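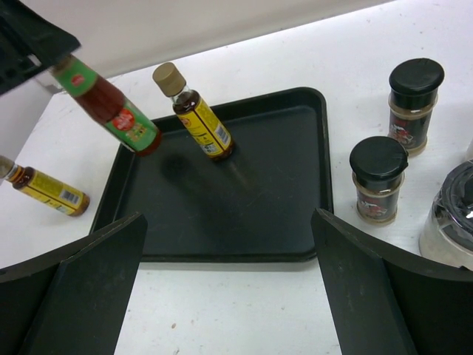 Black tray, white table.

THE ERKILOV

I should say right up front that I don't play the piano. I had lessons for one winter when I was nine, from a woman who ate soup during them, and I can still do the left hand of a waltz. Just the left hand! Give me a crowded room and I can go oom-pah-pah until everyone leaves.

So when my sister called and said there was an upright going for 200 up in Trirunberg, an Erkilov, with the candle brackets still on it, she was calling to ask if I'd help her carry it. It was going to be hers. She had a wall picked out and everything. Then she got to the part about Trirunberg being all stairs, and she went quiet, and I could hear her doing the math on her knees.

"You could have it," she said.

"I don't want it."

"You've got that wall, though."

I did have that wall. My ex-husband's bookcase used to stand there, and for two years I'd been walking around the place where it wasn't.

Trirunberg is 40 minutes out on the Firnis road, if you don't get stuck behind the gravel trucks, which I did. You leave your car at the bottom by the fountain and you walk. There are 165 steps from the fountain to the upper street, and I know because somebody has painted the number on the last one in blue, I guess as a kind of congratulations. I sat down on it. A boy went past me carrying a bicycle on his shoulder and said good afternoon, not even puffing, the little show-off.

The man selling the piano was named Radomír Kuruc and he'd been watching me from his window the whole time.

"You stopped at the bench," he said when he opened the door. "The people yesterday stopped twice before the bench."

"There were people yesterday?"

"They wanted to paint it green."

He was somewhere past eighty, tall, in a cardigan with the buttons done up one off, so that he had a spare bit of cardigan at the top and a spare hole at the bottom. I wanted so badly to fix it. He took me down a hall with coats on both sides – you sort of swam through – and into the front room, and there it was.

I'd been ready for something beat up. It was brown and glossy and enormous. It had brass candle brackets that folded out on little arms, and a row of carved pears across the front with one pear missing. He saw me looking at the gap.

"My wife's brother," he said. "1 pear. He was moving a ladder."

Then he sat down in an armchair, folded his hands and waited, and I understood that I was supposed to play it.

Now, a sensible person says: I'm sorry, I don't play. I've thought about this a lot. It would have taken four seconds. But I'd climbed all those steps and he'd already turned down the green people, and he had his good listening face on. So I sat on the stool, and I put my left hand down, and I went oom-pah-pah.

I went oom-pah-pah for a while. I changed the chord, which I was proud of. I nodded a little at the end of each line like there was a tune going on up top that I was too tasteful to bring into it. And then from the armchair, very softly, he started to hum.

He had the tune! I mean, he had a tune, I don't know whose. It went over what I was doing as if somebody had measured it. When I went up he went up. When I panicked and stayed on the same chord for far too long he just held his note and looked at the ceiling until I found my way off. We did that for I don't know how long. The clock in the hall hit 2 and he waved his hand at it, the way you'd wave off a waiter.

When I finally stopped he took out a handkerchief and did his whole face with it.

"You don't play," he said.

"No."

"No. Neither did she. Only the bottom part. Forty-four years, I had to do the top."

I didn't know what to say, so I said I'd take it.

Then we had to talk about the stairs. He had it all worked out. There was a firm in Firnis called Říha, two brothers and a cousin, who had brought the piano up in the first place (well, their father had), and who would take it down again if you fed them. He was very firm about the feeding. He wrote the phone number on the back of a seed packet and under it he wrote DUMPLINGS and underlined it.

I called from the car. The Říha who picked up said, "The Kuruc piano?" before I'd gotten past hello, and then put his hand over the phone and yelled it to someone else, and I heard a groan from what sounded like the far end of a barn.

They came in April. I'd made dumplings the night before, plum ones, my grandmother's, and I drove them up with a towel around the pot and carried them up every one of those steps. I stopped at the bench. I want that on the record. By then the whole upper street was out on its doorsteps to watch, and a lady had brought down kitchen chairs, and the boy with the bicycle was sitting on a wall in a clean shirt.

I won't tell you about the stairs step by step. There were straps. There was a board with wheels that they used on the landings, and a great deal of language, and at the bend by the chapel the cousin got himself on the downhill side with his cheek flat against the pears and said, in a perfectly normal voice, "I'd like somebody to come and stand here with me." All three of the men on the nearest doorstep went. One of them was still holding his coffee.

It made noises the entire way. I hadn't expected that. Every step it came down, the strings all hummed at once, this long low shiver, and then it would almost fade before the next one. Radomír Kuruc walked behind it with one hand out, a few inches off the wood, never touching. He'd put on a tie. The cardigan was right this time, and I found that I sort of missed it the other way.

At the fountain they ate the dumplings standing up, out of the pot, with their fingers. The older brother told me they were too small. He had nine.

"Well," I said to Mr. Kuruc. I had the money in an envelope and I'd been carrying it in my hand so long it had gone soft. He put it in his pocket and didn't look inside.

"You'll need the top part," he said.

"I thought I might take lessons."

"With who?"

I said there was a woman near me, she was supposed to be very good, I'd seen her card up at the bakery. He thought about this. The truck was idling and the cousin was lying flat on the edge of the fountain with his eyes closed and a plum pit on his chest.

"What does she charge?" he said.

I told him.

He was outraged! He walked all the way to the truck and back. Then he asked whether the bus from Trirunberg stopped anywhere close to my street, and I said it did, right at the corner, and he asked what time, and I didn't know, so we went over and read the timetable together, with his finger going down the column. There was one that got in at ten past four.

"And is there something to eat," he said, "at ten past four?"

I said I could do the dumplings bigger.

My sister came to see it the day after it was delivered. She ran her finger along the lid and unfolded one of the candle brackets and folded it in again, and she said it looked wonderful there, and was I ever going to tell her what happened to the pear.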